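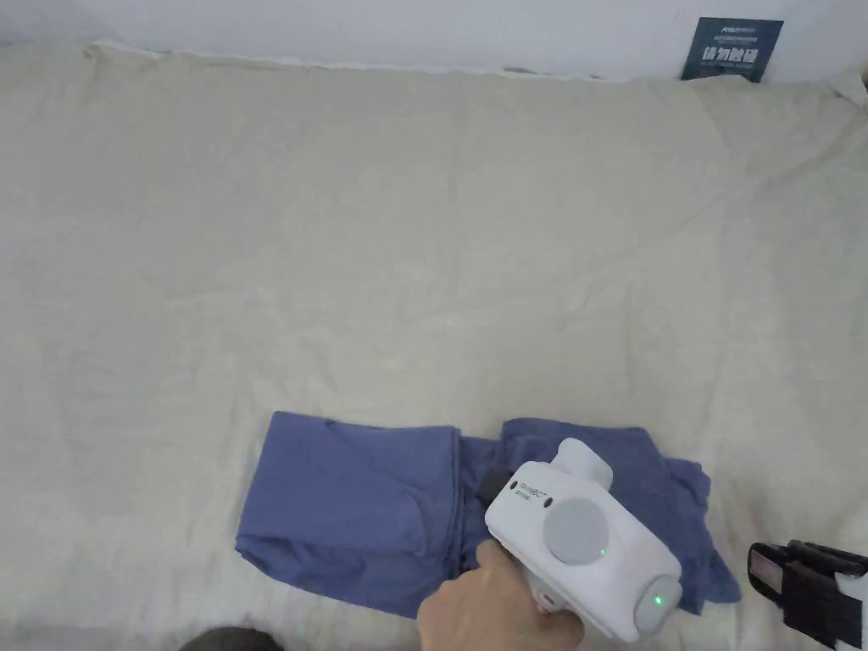
March 23, 2018

Folding, soft surface. Present: me, Thái for the first half.

Question for this block is the one Châu wrote on the board at Sedthorpe: can the two-gripper setup do a household fold on a household surface, or does it only work on the bench. Bench folding has been fine for a while. A bed is a different problem and I don't think we have been fair to it in the earlier notes.

Working item: blue shirt. Surface: mattress with the cream sheet, left rumpled on purpose. Pulling the sheet tight before each fold would give better numbers and tell us nothing about a bedroom.

Handheld grippers throughout. No arm runs in this block.

**Fold sequence in use**

1. Shirt face down, collar away from operator.
2. Left side in to the center line, sleeve back on itself.
3. Right side the same.
4. Bottom hem up to the collar.
5. Press, release, withdraw both grippers.

**Observations**

Step 2 is reliable. The first panel comes out close to rectangular and stays put while the other side is worked. There is usually a bulge near the hem where the sleeve end sits under the body. Pressing moves the bulge, it does not remove it. Could be ignored for a drawer, not for a shelf stack.

Step 3 is where time goes. With one side already folded there are two or more layers at the center, and the jaws take all of them or the top one more or less by luck. By hand I would feel for the layer with a fingertip. Through the gripper I get jaw opening and not much else. When the grip takes too much, the first panel opens again and the fold has to restart from step 2.

Sheet pickup. On the bench the lower jaw slides under the hem because the top is hard. On the mattress the jaw pushes down, the sheet comes up with it, and both fabrics get pinched. Approaching at a flatter angle helps. Approaching along a crease in the sheet is worse than across it. Thái suggests pinching from above and skipping the under-slide entirely; I agree for single layers, not convinced for the hem.

Pressing with the body of the gripper holds the cloth well but hides it from the head camera. For that part of the fold the only useful view is from the wrist. If the policy is leaning on the head view for panel edges it will be guessing there. Need to ask Hestuvik whether their training crops keep both views at the press.

Parking the idle gripper: put it down well clear of the cloth. If it is too close, the sheet tension changes when it is picked up again and the loose side shifts.

**Counts**

Target for the shirt set is 100 complete folds on the soft surface. Stand at 26 usable after review. Discarded 2 for tracking dropout, both during the press. The remaining rejects were restarts from step 2 and are kept in a separate folder, tagged, in case somebody wants recovery behavior later. I would want it.

The 2000 bench folds from September do not transfer as directly as we hoped. Sầm ran the bench policy against the soft-surface recordings offline and the predicted grasp height is consistently too low. That matches the sheet pinching above. A height offset is the cheap fix, but the mattress gives by different amounts near the edge and at the middle, so one constant will not cover it.

**Where this leaves the chore question**

Flat item, hard surface: yes, slowly. Shirt, hard surface: yes, if the sleeves behave. Shirt on a bed: a person driving the grippers can do it at well below normal hand speed, and I would not claim anything for the autonomous version yet. The limit looks like sensing at the jaw more than motion planning. Châu disagrees and thinks more varied recordings would cover most of it. We have not designed a test that separates the two.

**To do**

- Try the Wastaline jaw pads, softer edge, on the hem pickup. Same shirt, same sheet.
- Record the approach angle per grasp instead of per fold.
- Short set with the sheet pulled tight, as a comparison only. Keep out of the main count.
- Short set with the shirt near the mattress edge.
- Thái to write up the pinch-from-above variant so that we are all doing the same motion.
- Recheck the time offset between wrist and head cameras before the next block. Last check drifted and I have not found out why.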